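6 Jan 2020

First proper day back after the break. The unit was cold when I got in and it took until mid-morning before I could take my coat off. Put the heater on, swept up, went through the mail. Two invoices and a catalog from Wikström, who still have my name spelled wrong. Their prices have gone up again. The trays I like are now 15 dollars each, up from 9, so I will hold off ordering more until I know what the Jornimgate people want.

They wrote over the holidays. They need 200 meal trays set the same way for their opening in May, and possibly 800 more over the summer if it goes well. I told them I would settle on a layout this week and send it over by the weekend. They have no strong feelings about color, only that it should look cheerful and not like a hospital.
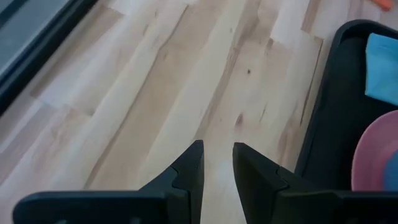 I meant to start on the wood before anything else. It had been on my list since the fall and I kept putting it off. Wiped it with a damp cloth and then a dry one, going along the length of the strips. It is such pale stuff that every crumb shows, and the short joins where one piece ends and the next starts are where the dust sits. There are a few darker flecks in the grain that I went over twice before I saw they were part of the wood, and the small dark knot is the same story, I have tried to wipe that knot away more times than I would like to admit. I want to put a coat of Stellel oil on it but the can says to leave it overnight with the door open, and I am not doing that in January. Put it off until May, probably.

Lunch was soup from the thermos and the end of the Christmas cake.

In the afternoon I got on with the layout. I went with the black tray again. The white one shows every scratch and the colors look weak on it. Coral-pink plate a bit left of center, slate-blue bowl on top of the plate, pink cup up in the left corner. I had the cup on the right for most of December, and I kept thinking it was going to get knocked by somebody's sleeve. It is better where it is.

The napkin took longer. I tried it folded in a triangle, which looked like a diner, and then under the plate, which hid most of it. In the end I laid it flat to the right of the plate, running front to back, with the fork and knife on it – fork on the left, knife on the right.

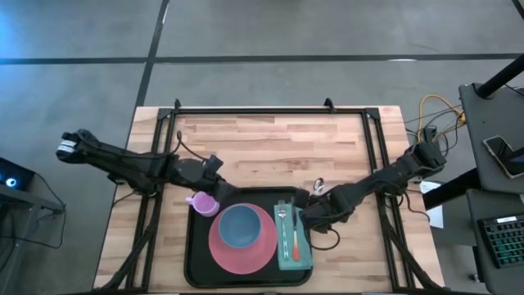

I am still not sure about the orange handle. It is a good strong knife and I have a whole box of them, but next to the teal it jumps out more than I want. The Plultden set is plain silver and would match the fork. On the other hand they did say cheerful. Left it as it is for now and will look again in the morning, things often seem different after a night.

Forgot about a spoon completely until I was washing up my thermos. There is a bowl, so there should be a spoon. Wrote it on the back of the catalog so I don't forget.

Home by six. Road icy near the bridge – must buy grit. Made eggs and went to bed early.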